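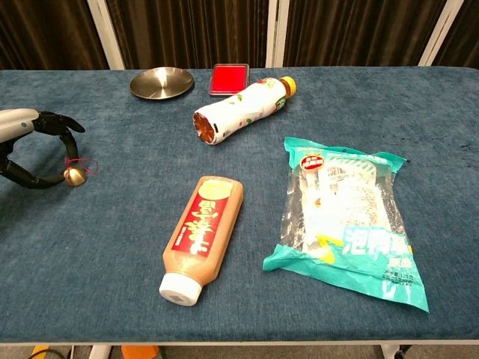
Tekle Asfaw told a class in Jendotville that he had never met a used car described as anything but clean, and that he had stopped reading the word years ago. His students laughed, then went back to the listings they had brought in and found it in nearly all of them.

Chapter 5
What a Listing Leaves Out

A used-car ad is a sales document. It may be accurate in every line and still give you a poor idea of what you would be buying. Heated seats are easy to list. The age of the tires takes a walk around the car, and the seller may prefer that you didn't take it.

Consider a listing from Madari, a dealer whose ads we will return to in this chapter. It names the trim level, the sound system and the color of the floor mats. It says "well maintained." It doesn't say by whom, or how often, or whether any receipts exist. The buyer is left to assume that someone who cares about floor mats must also have changed the oil. There is no good reason to assume it.

"One owner" deserves the same doubt. One owner can put a great many miles on a truck, tow too much with it and skip every service. The phrase tells you how many names were on the title, provided it is true, and a title record will show whether it is.

Then there is price. A Skamden sedan marked down by $1,000 is cheap only if the first figure meant something. Ask what similar cars sold for in April, say, and compare that with what this seller wants now. Fees for paperwork and "dealer prep" may put the $1,000 right back.

The chapter has three parts. The first sorts the words in an ad into claims you can check and claims you can't. The second covers history reports, including the repairs that never get into them. The third follows one buyer through the purchase of an Ambaye pickup, from the first phone call to the inspection she nearly skipped.

Before reading on, find three ads for the same model and underline every statement a mechanic could test. Keep them for the exercises in Part 1.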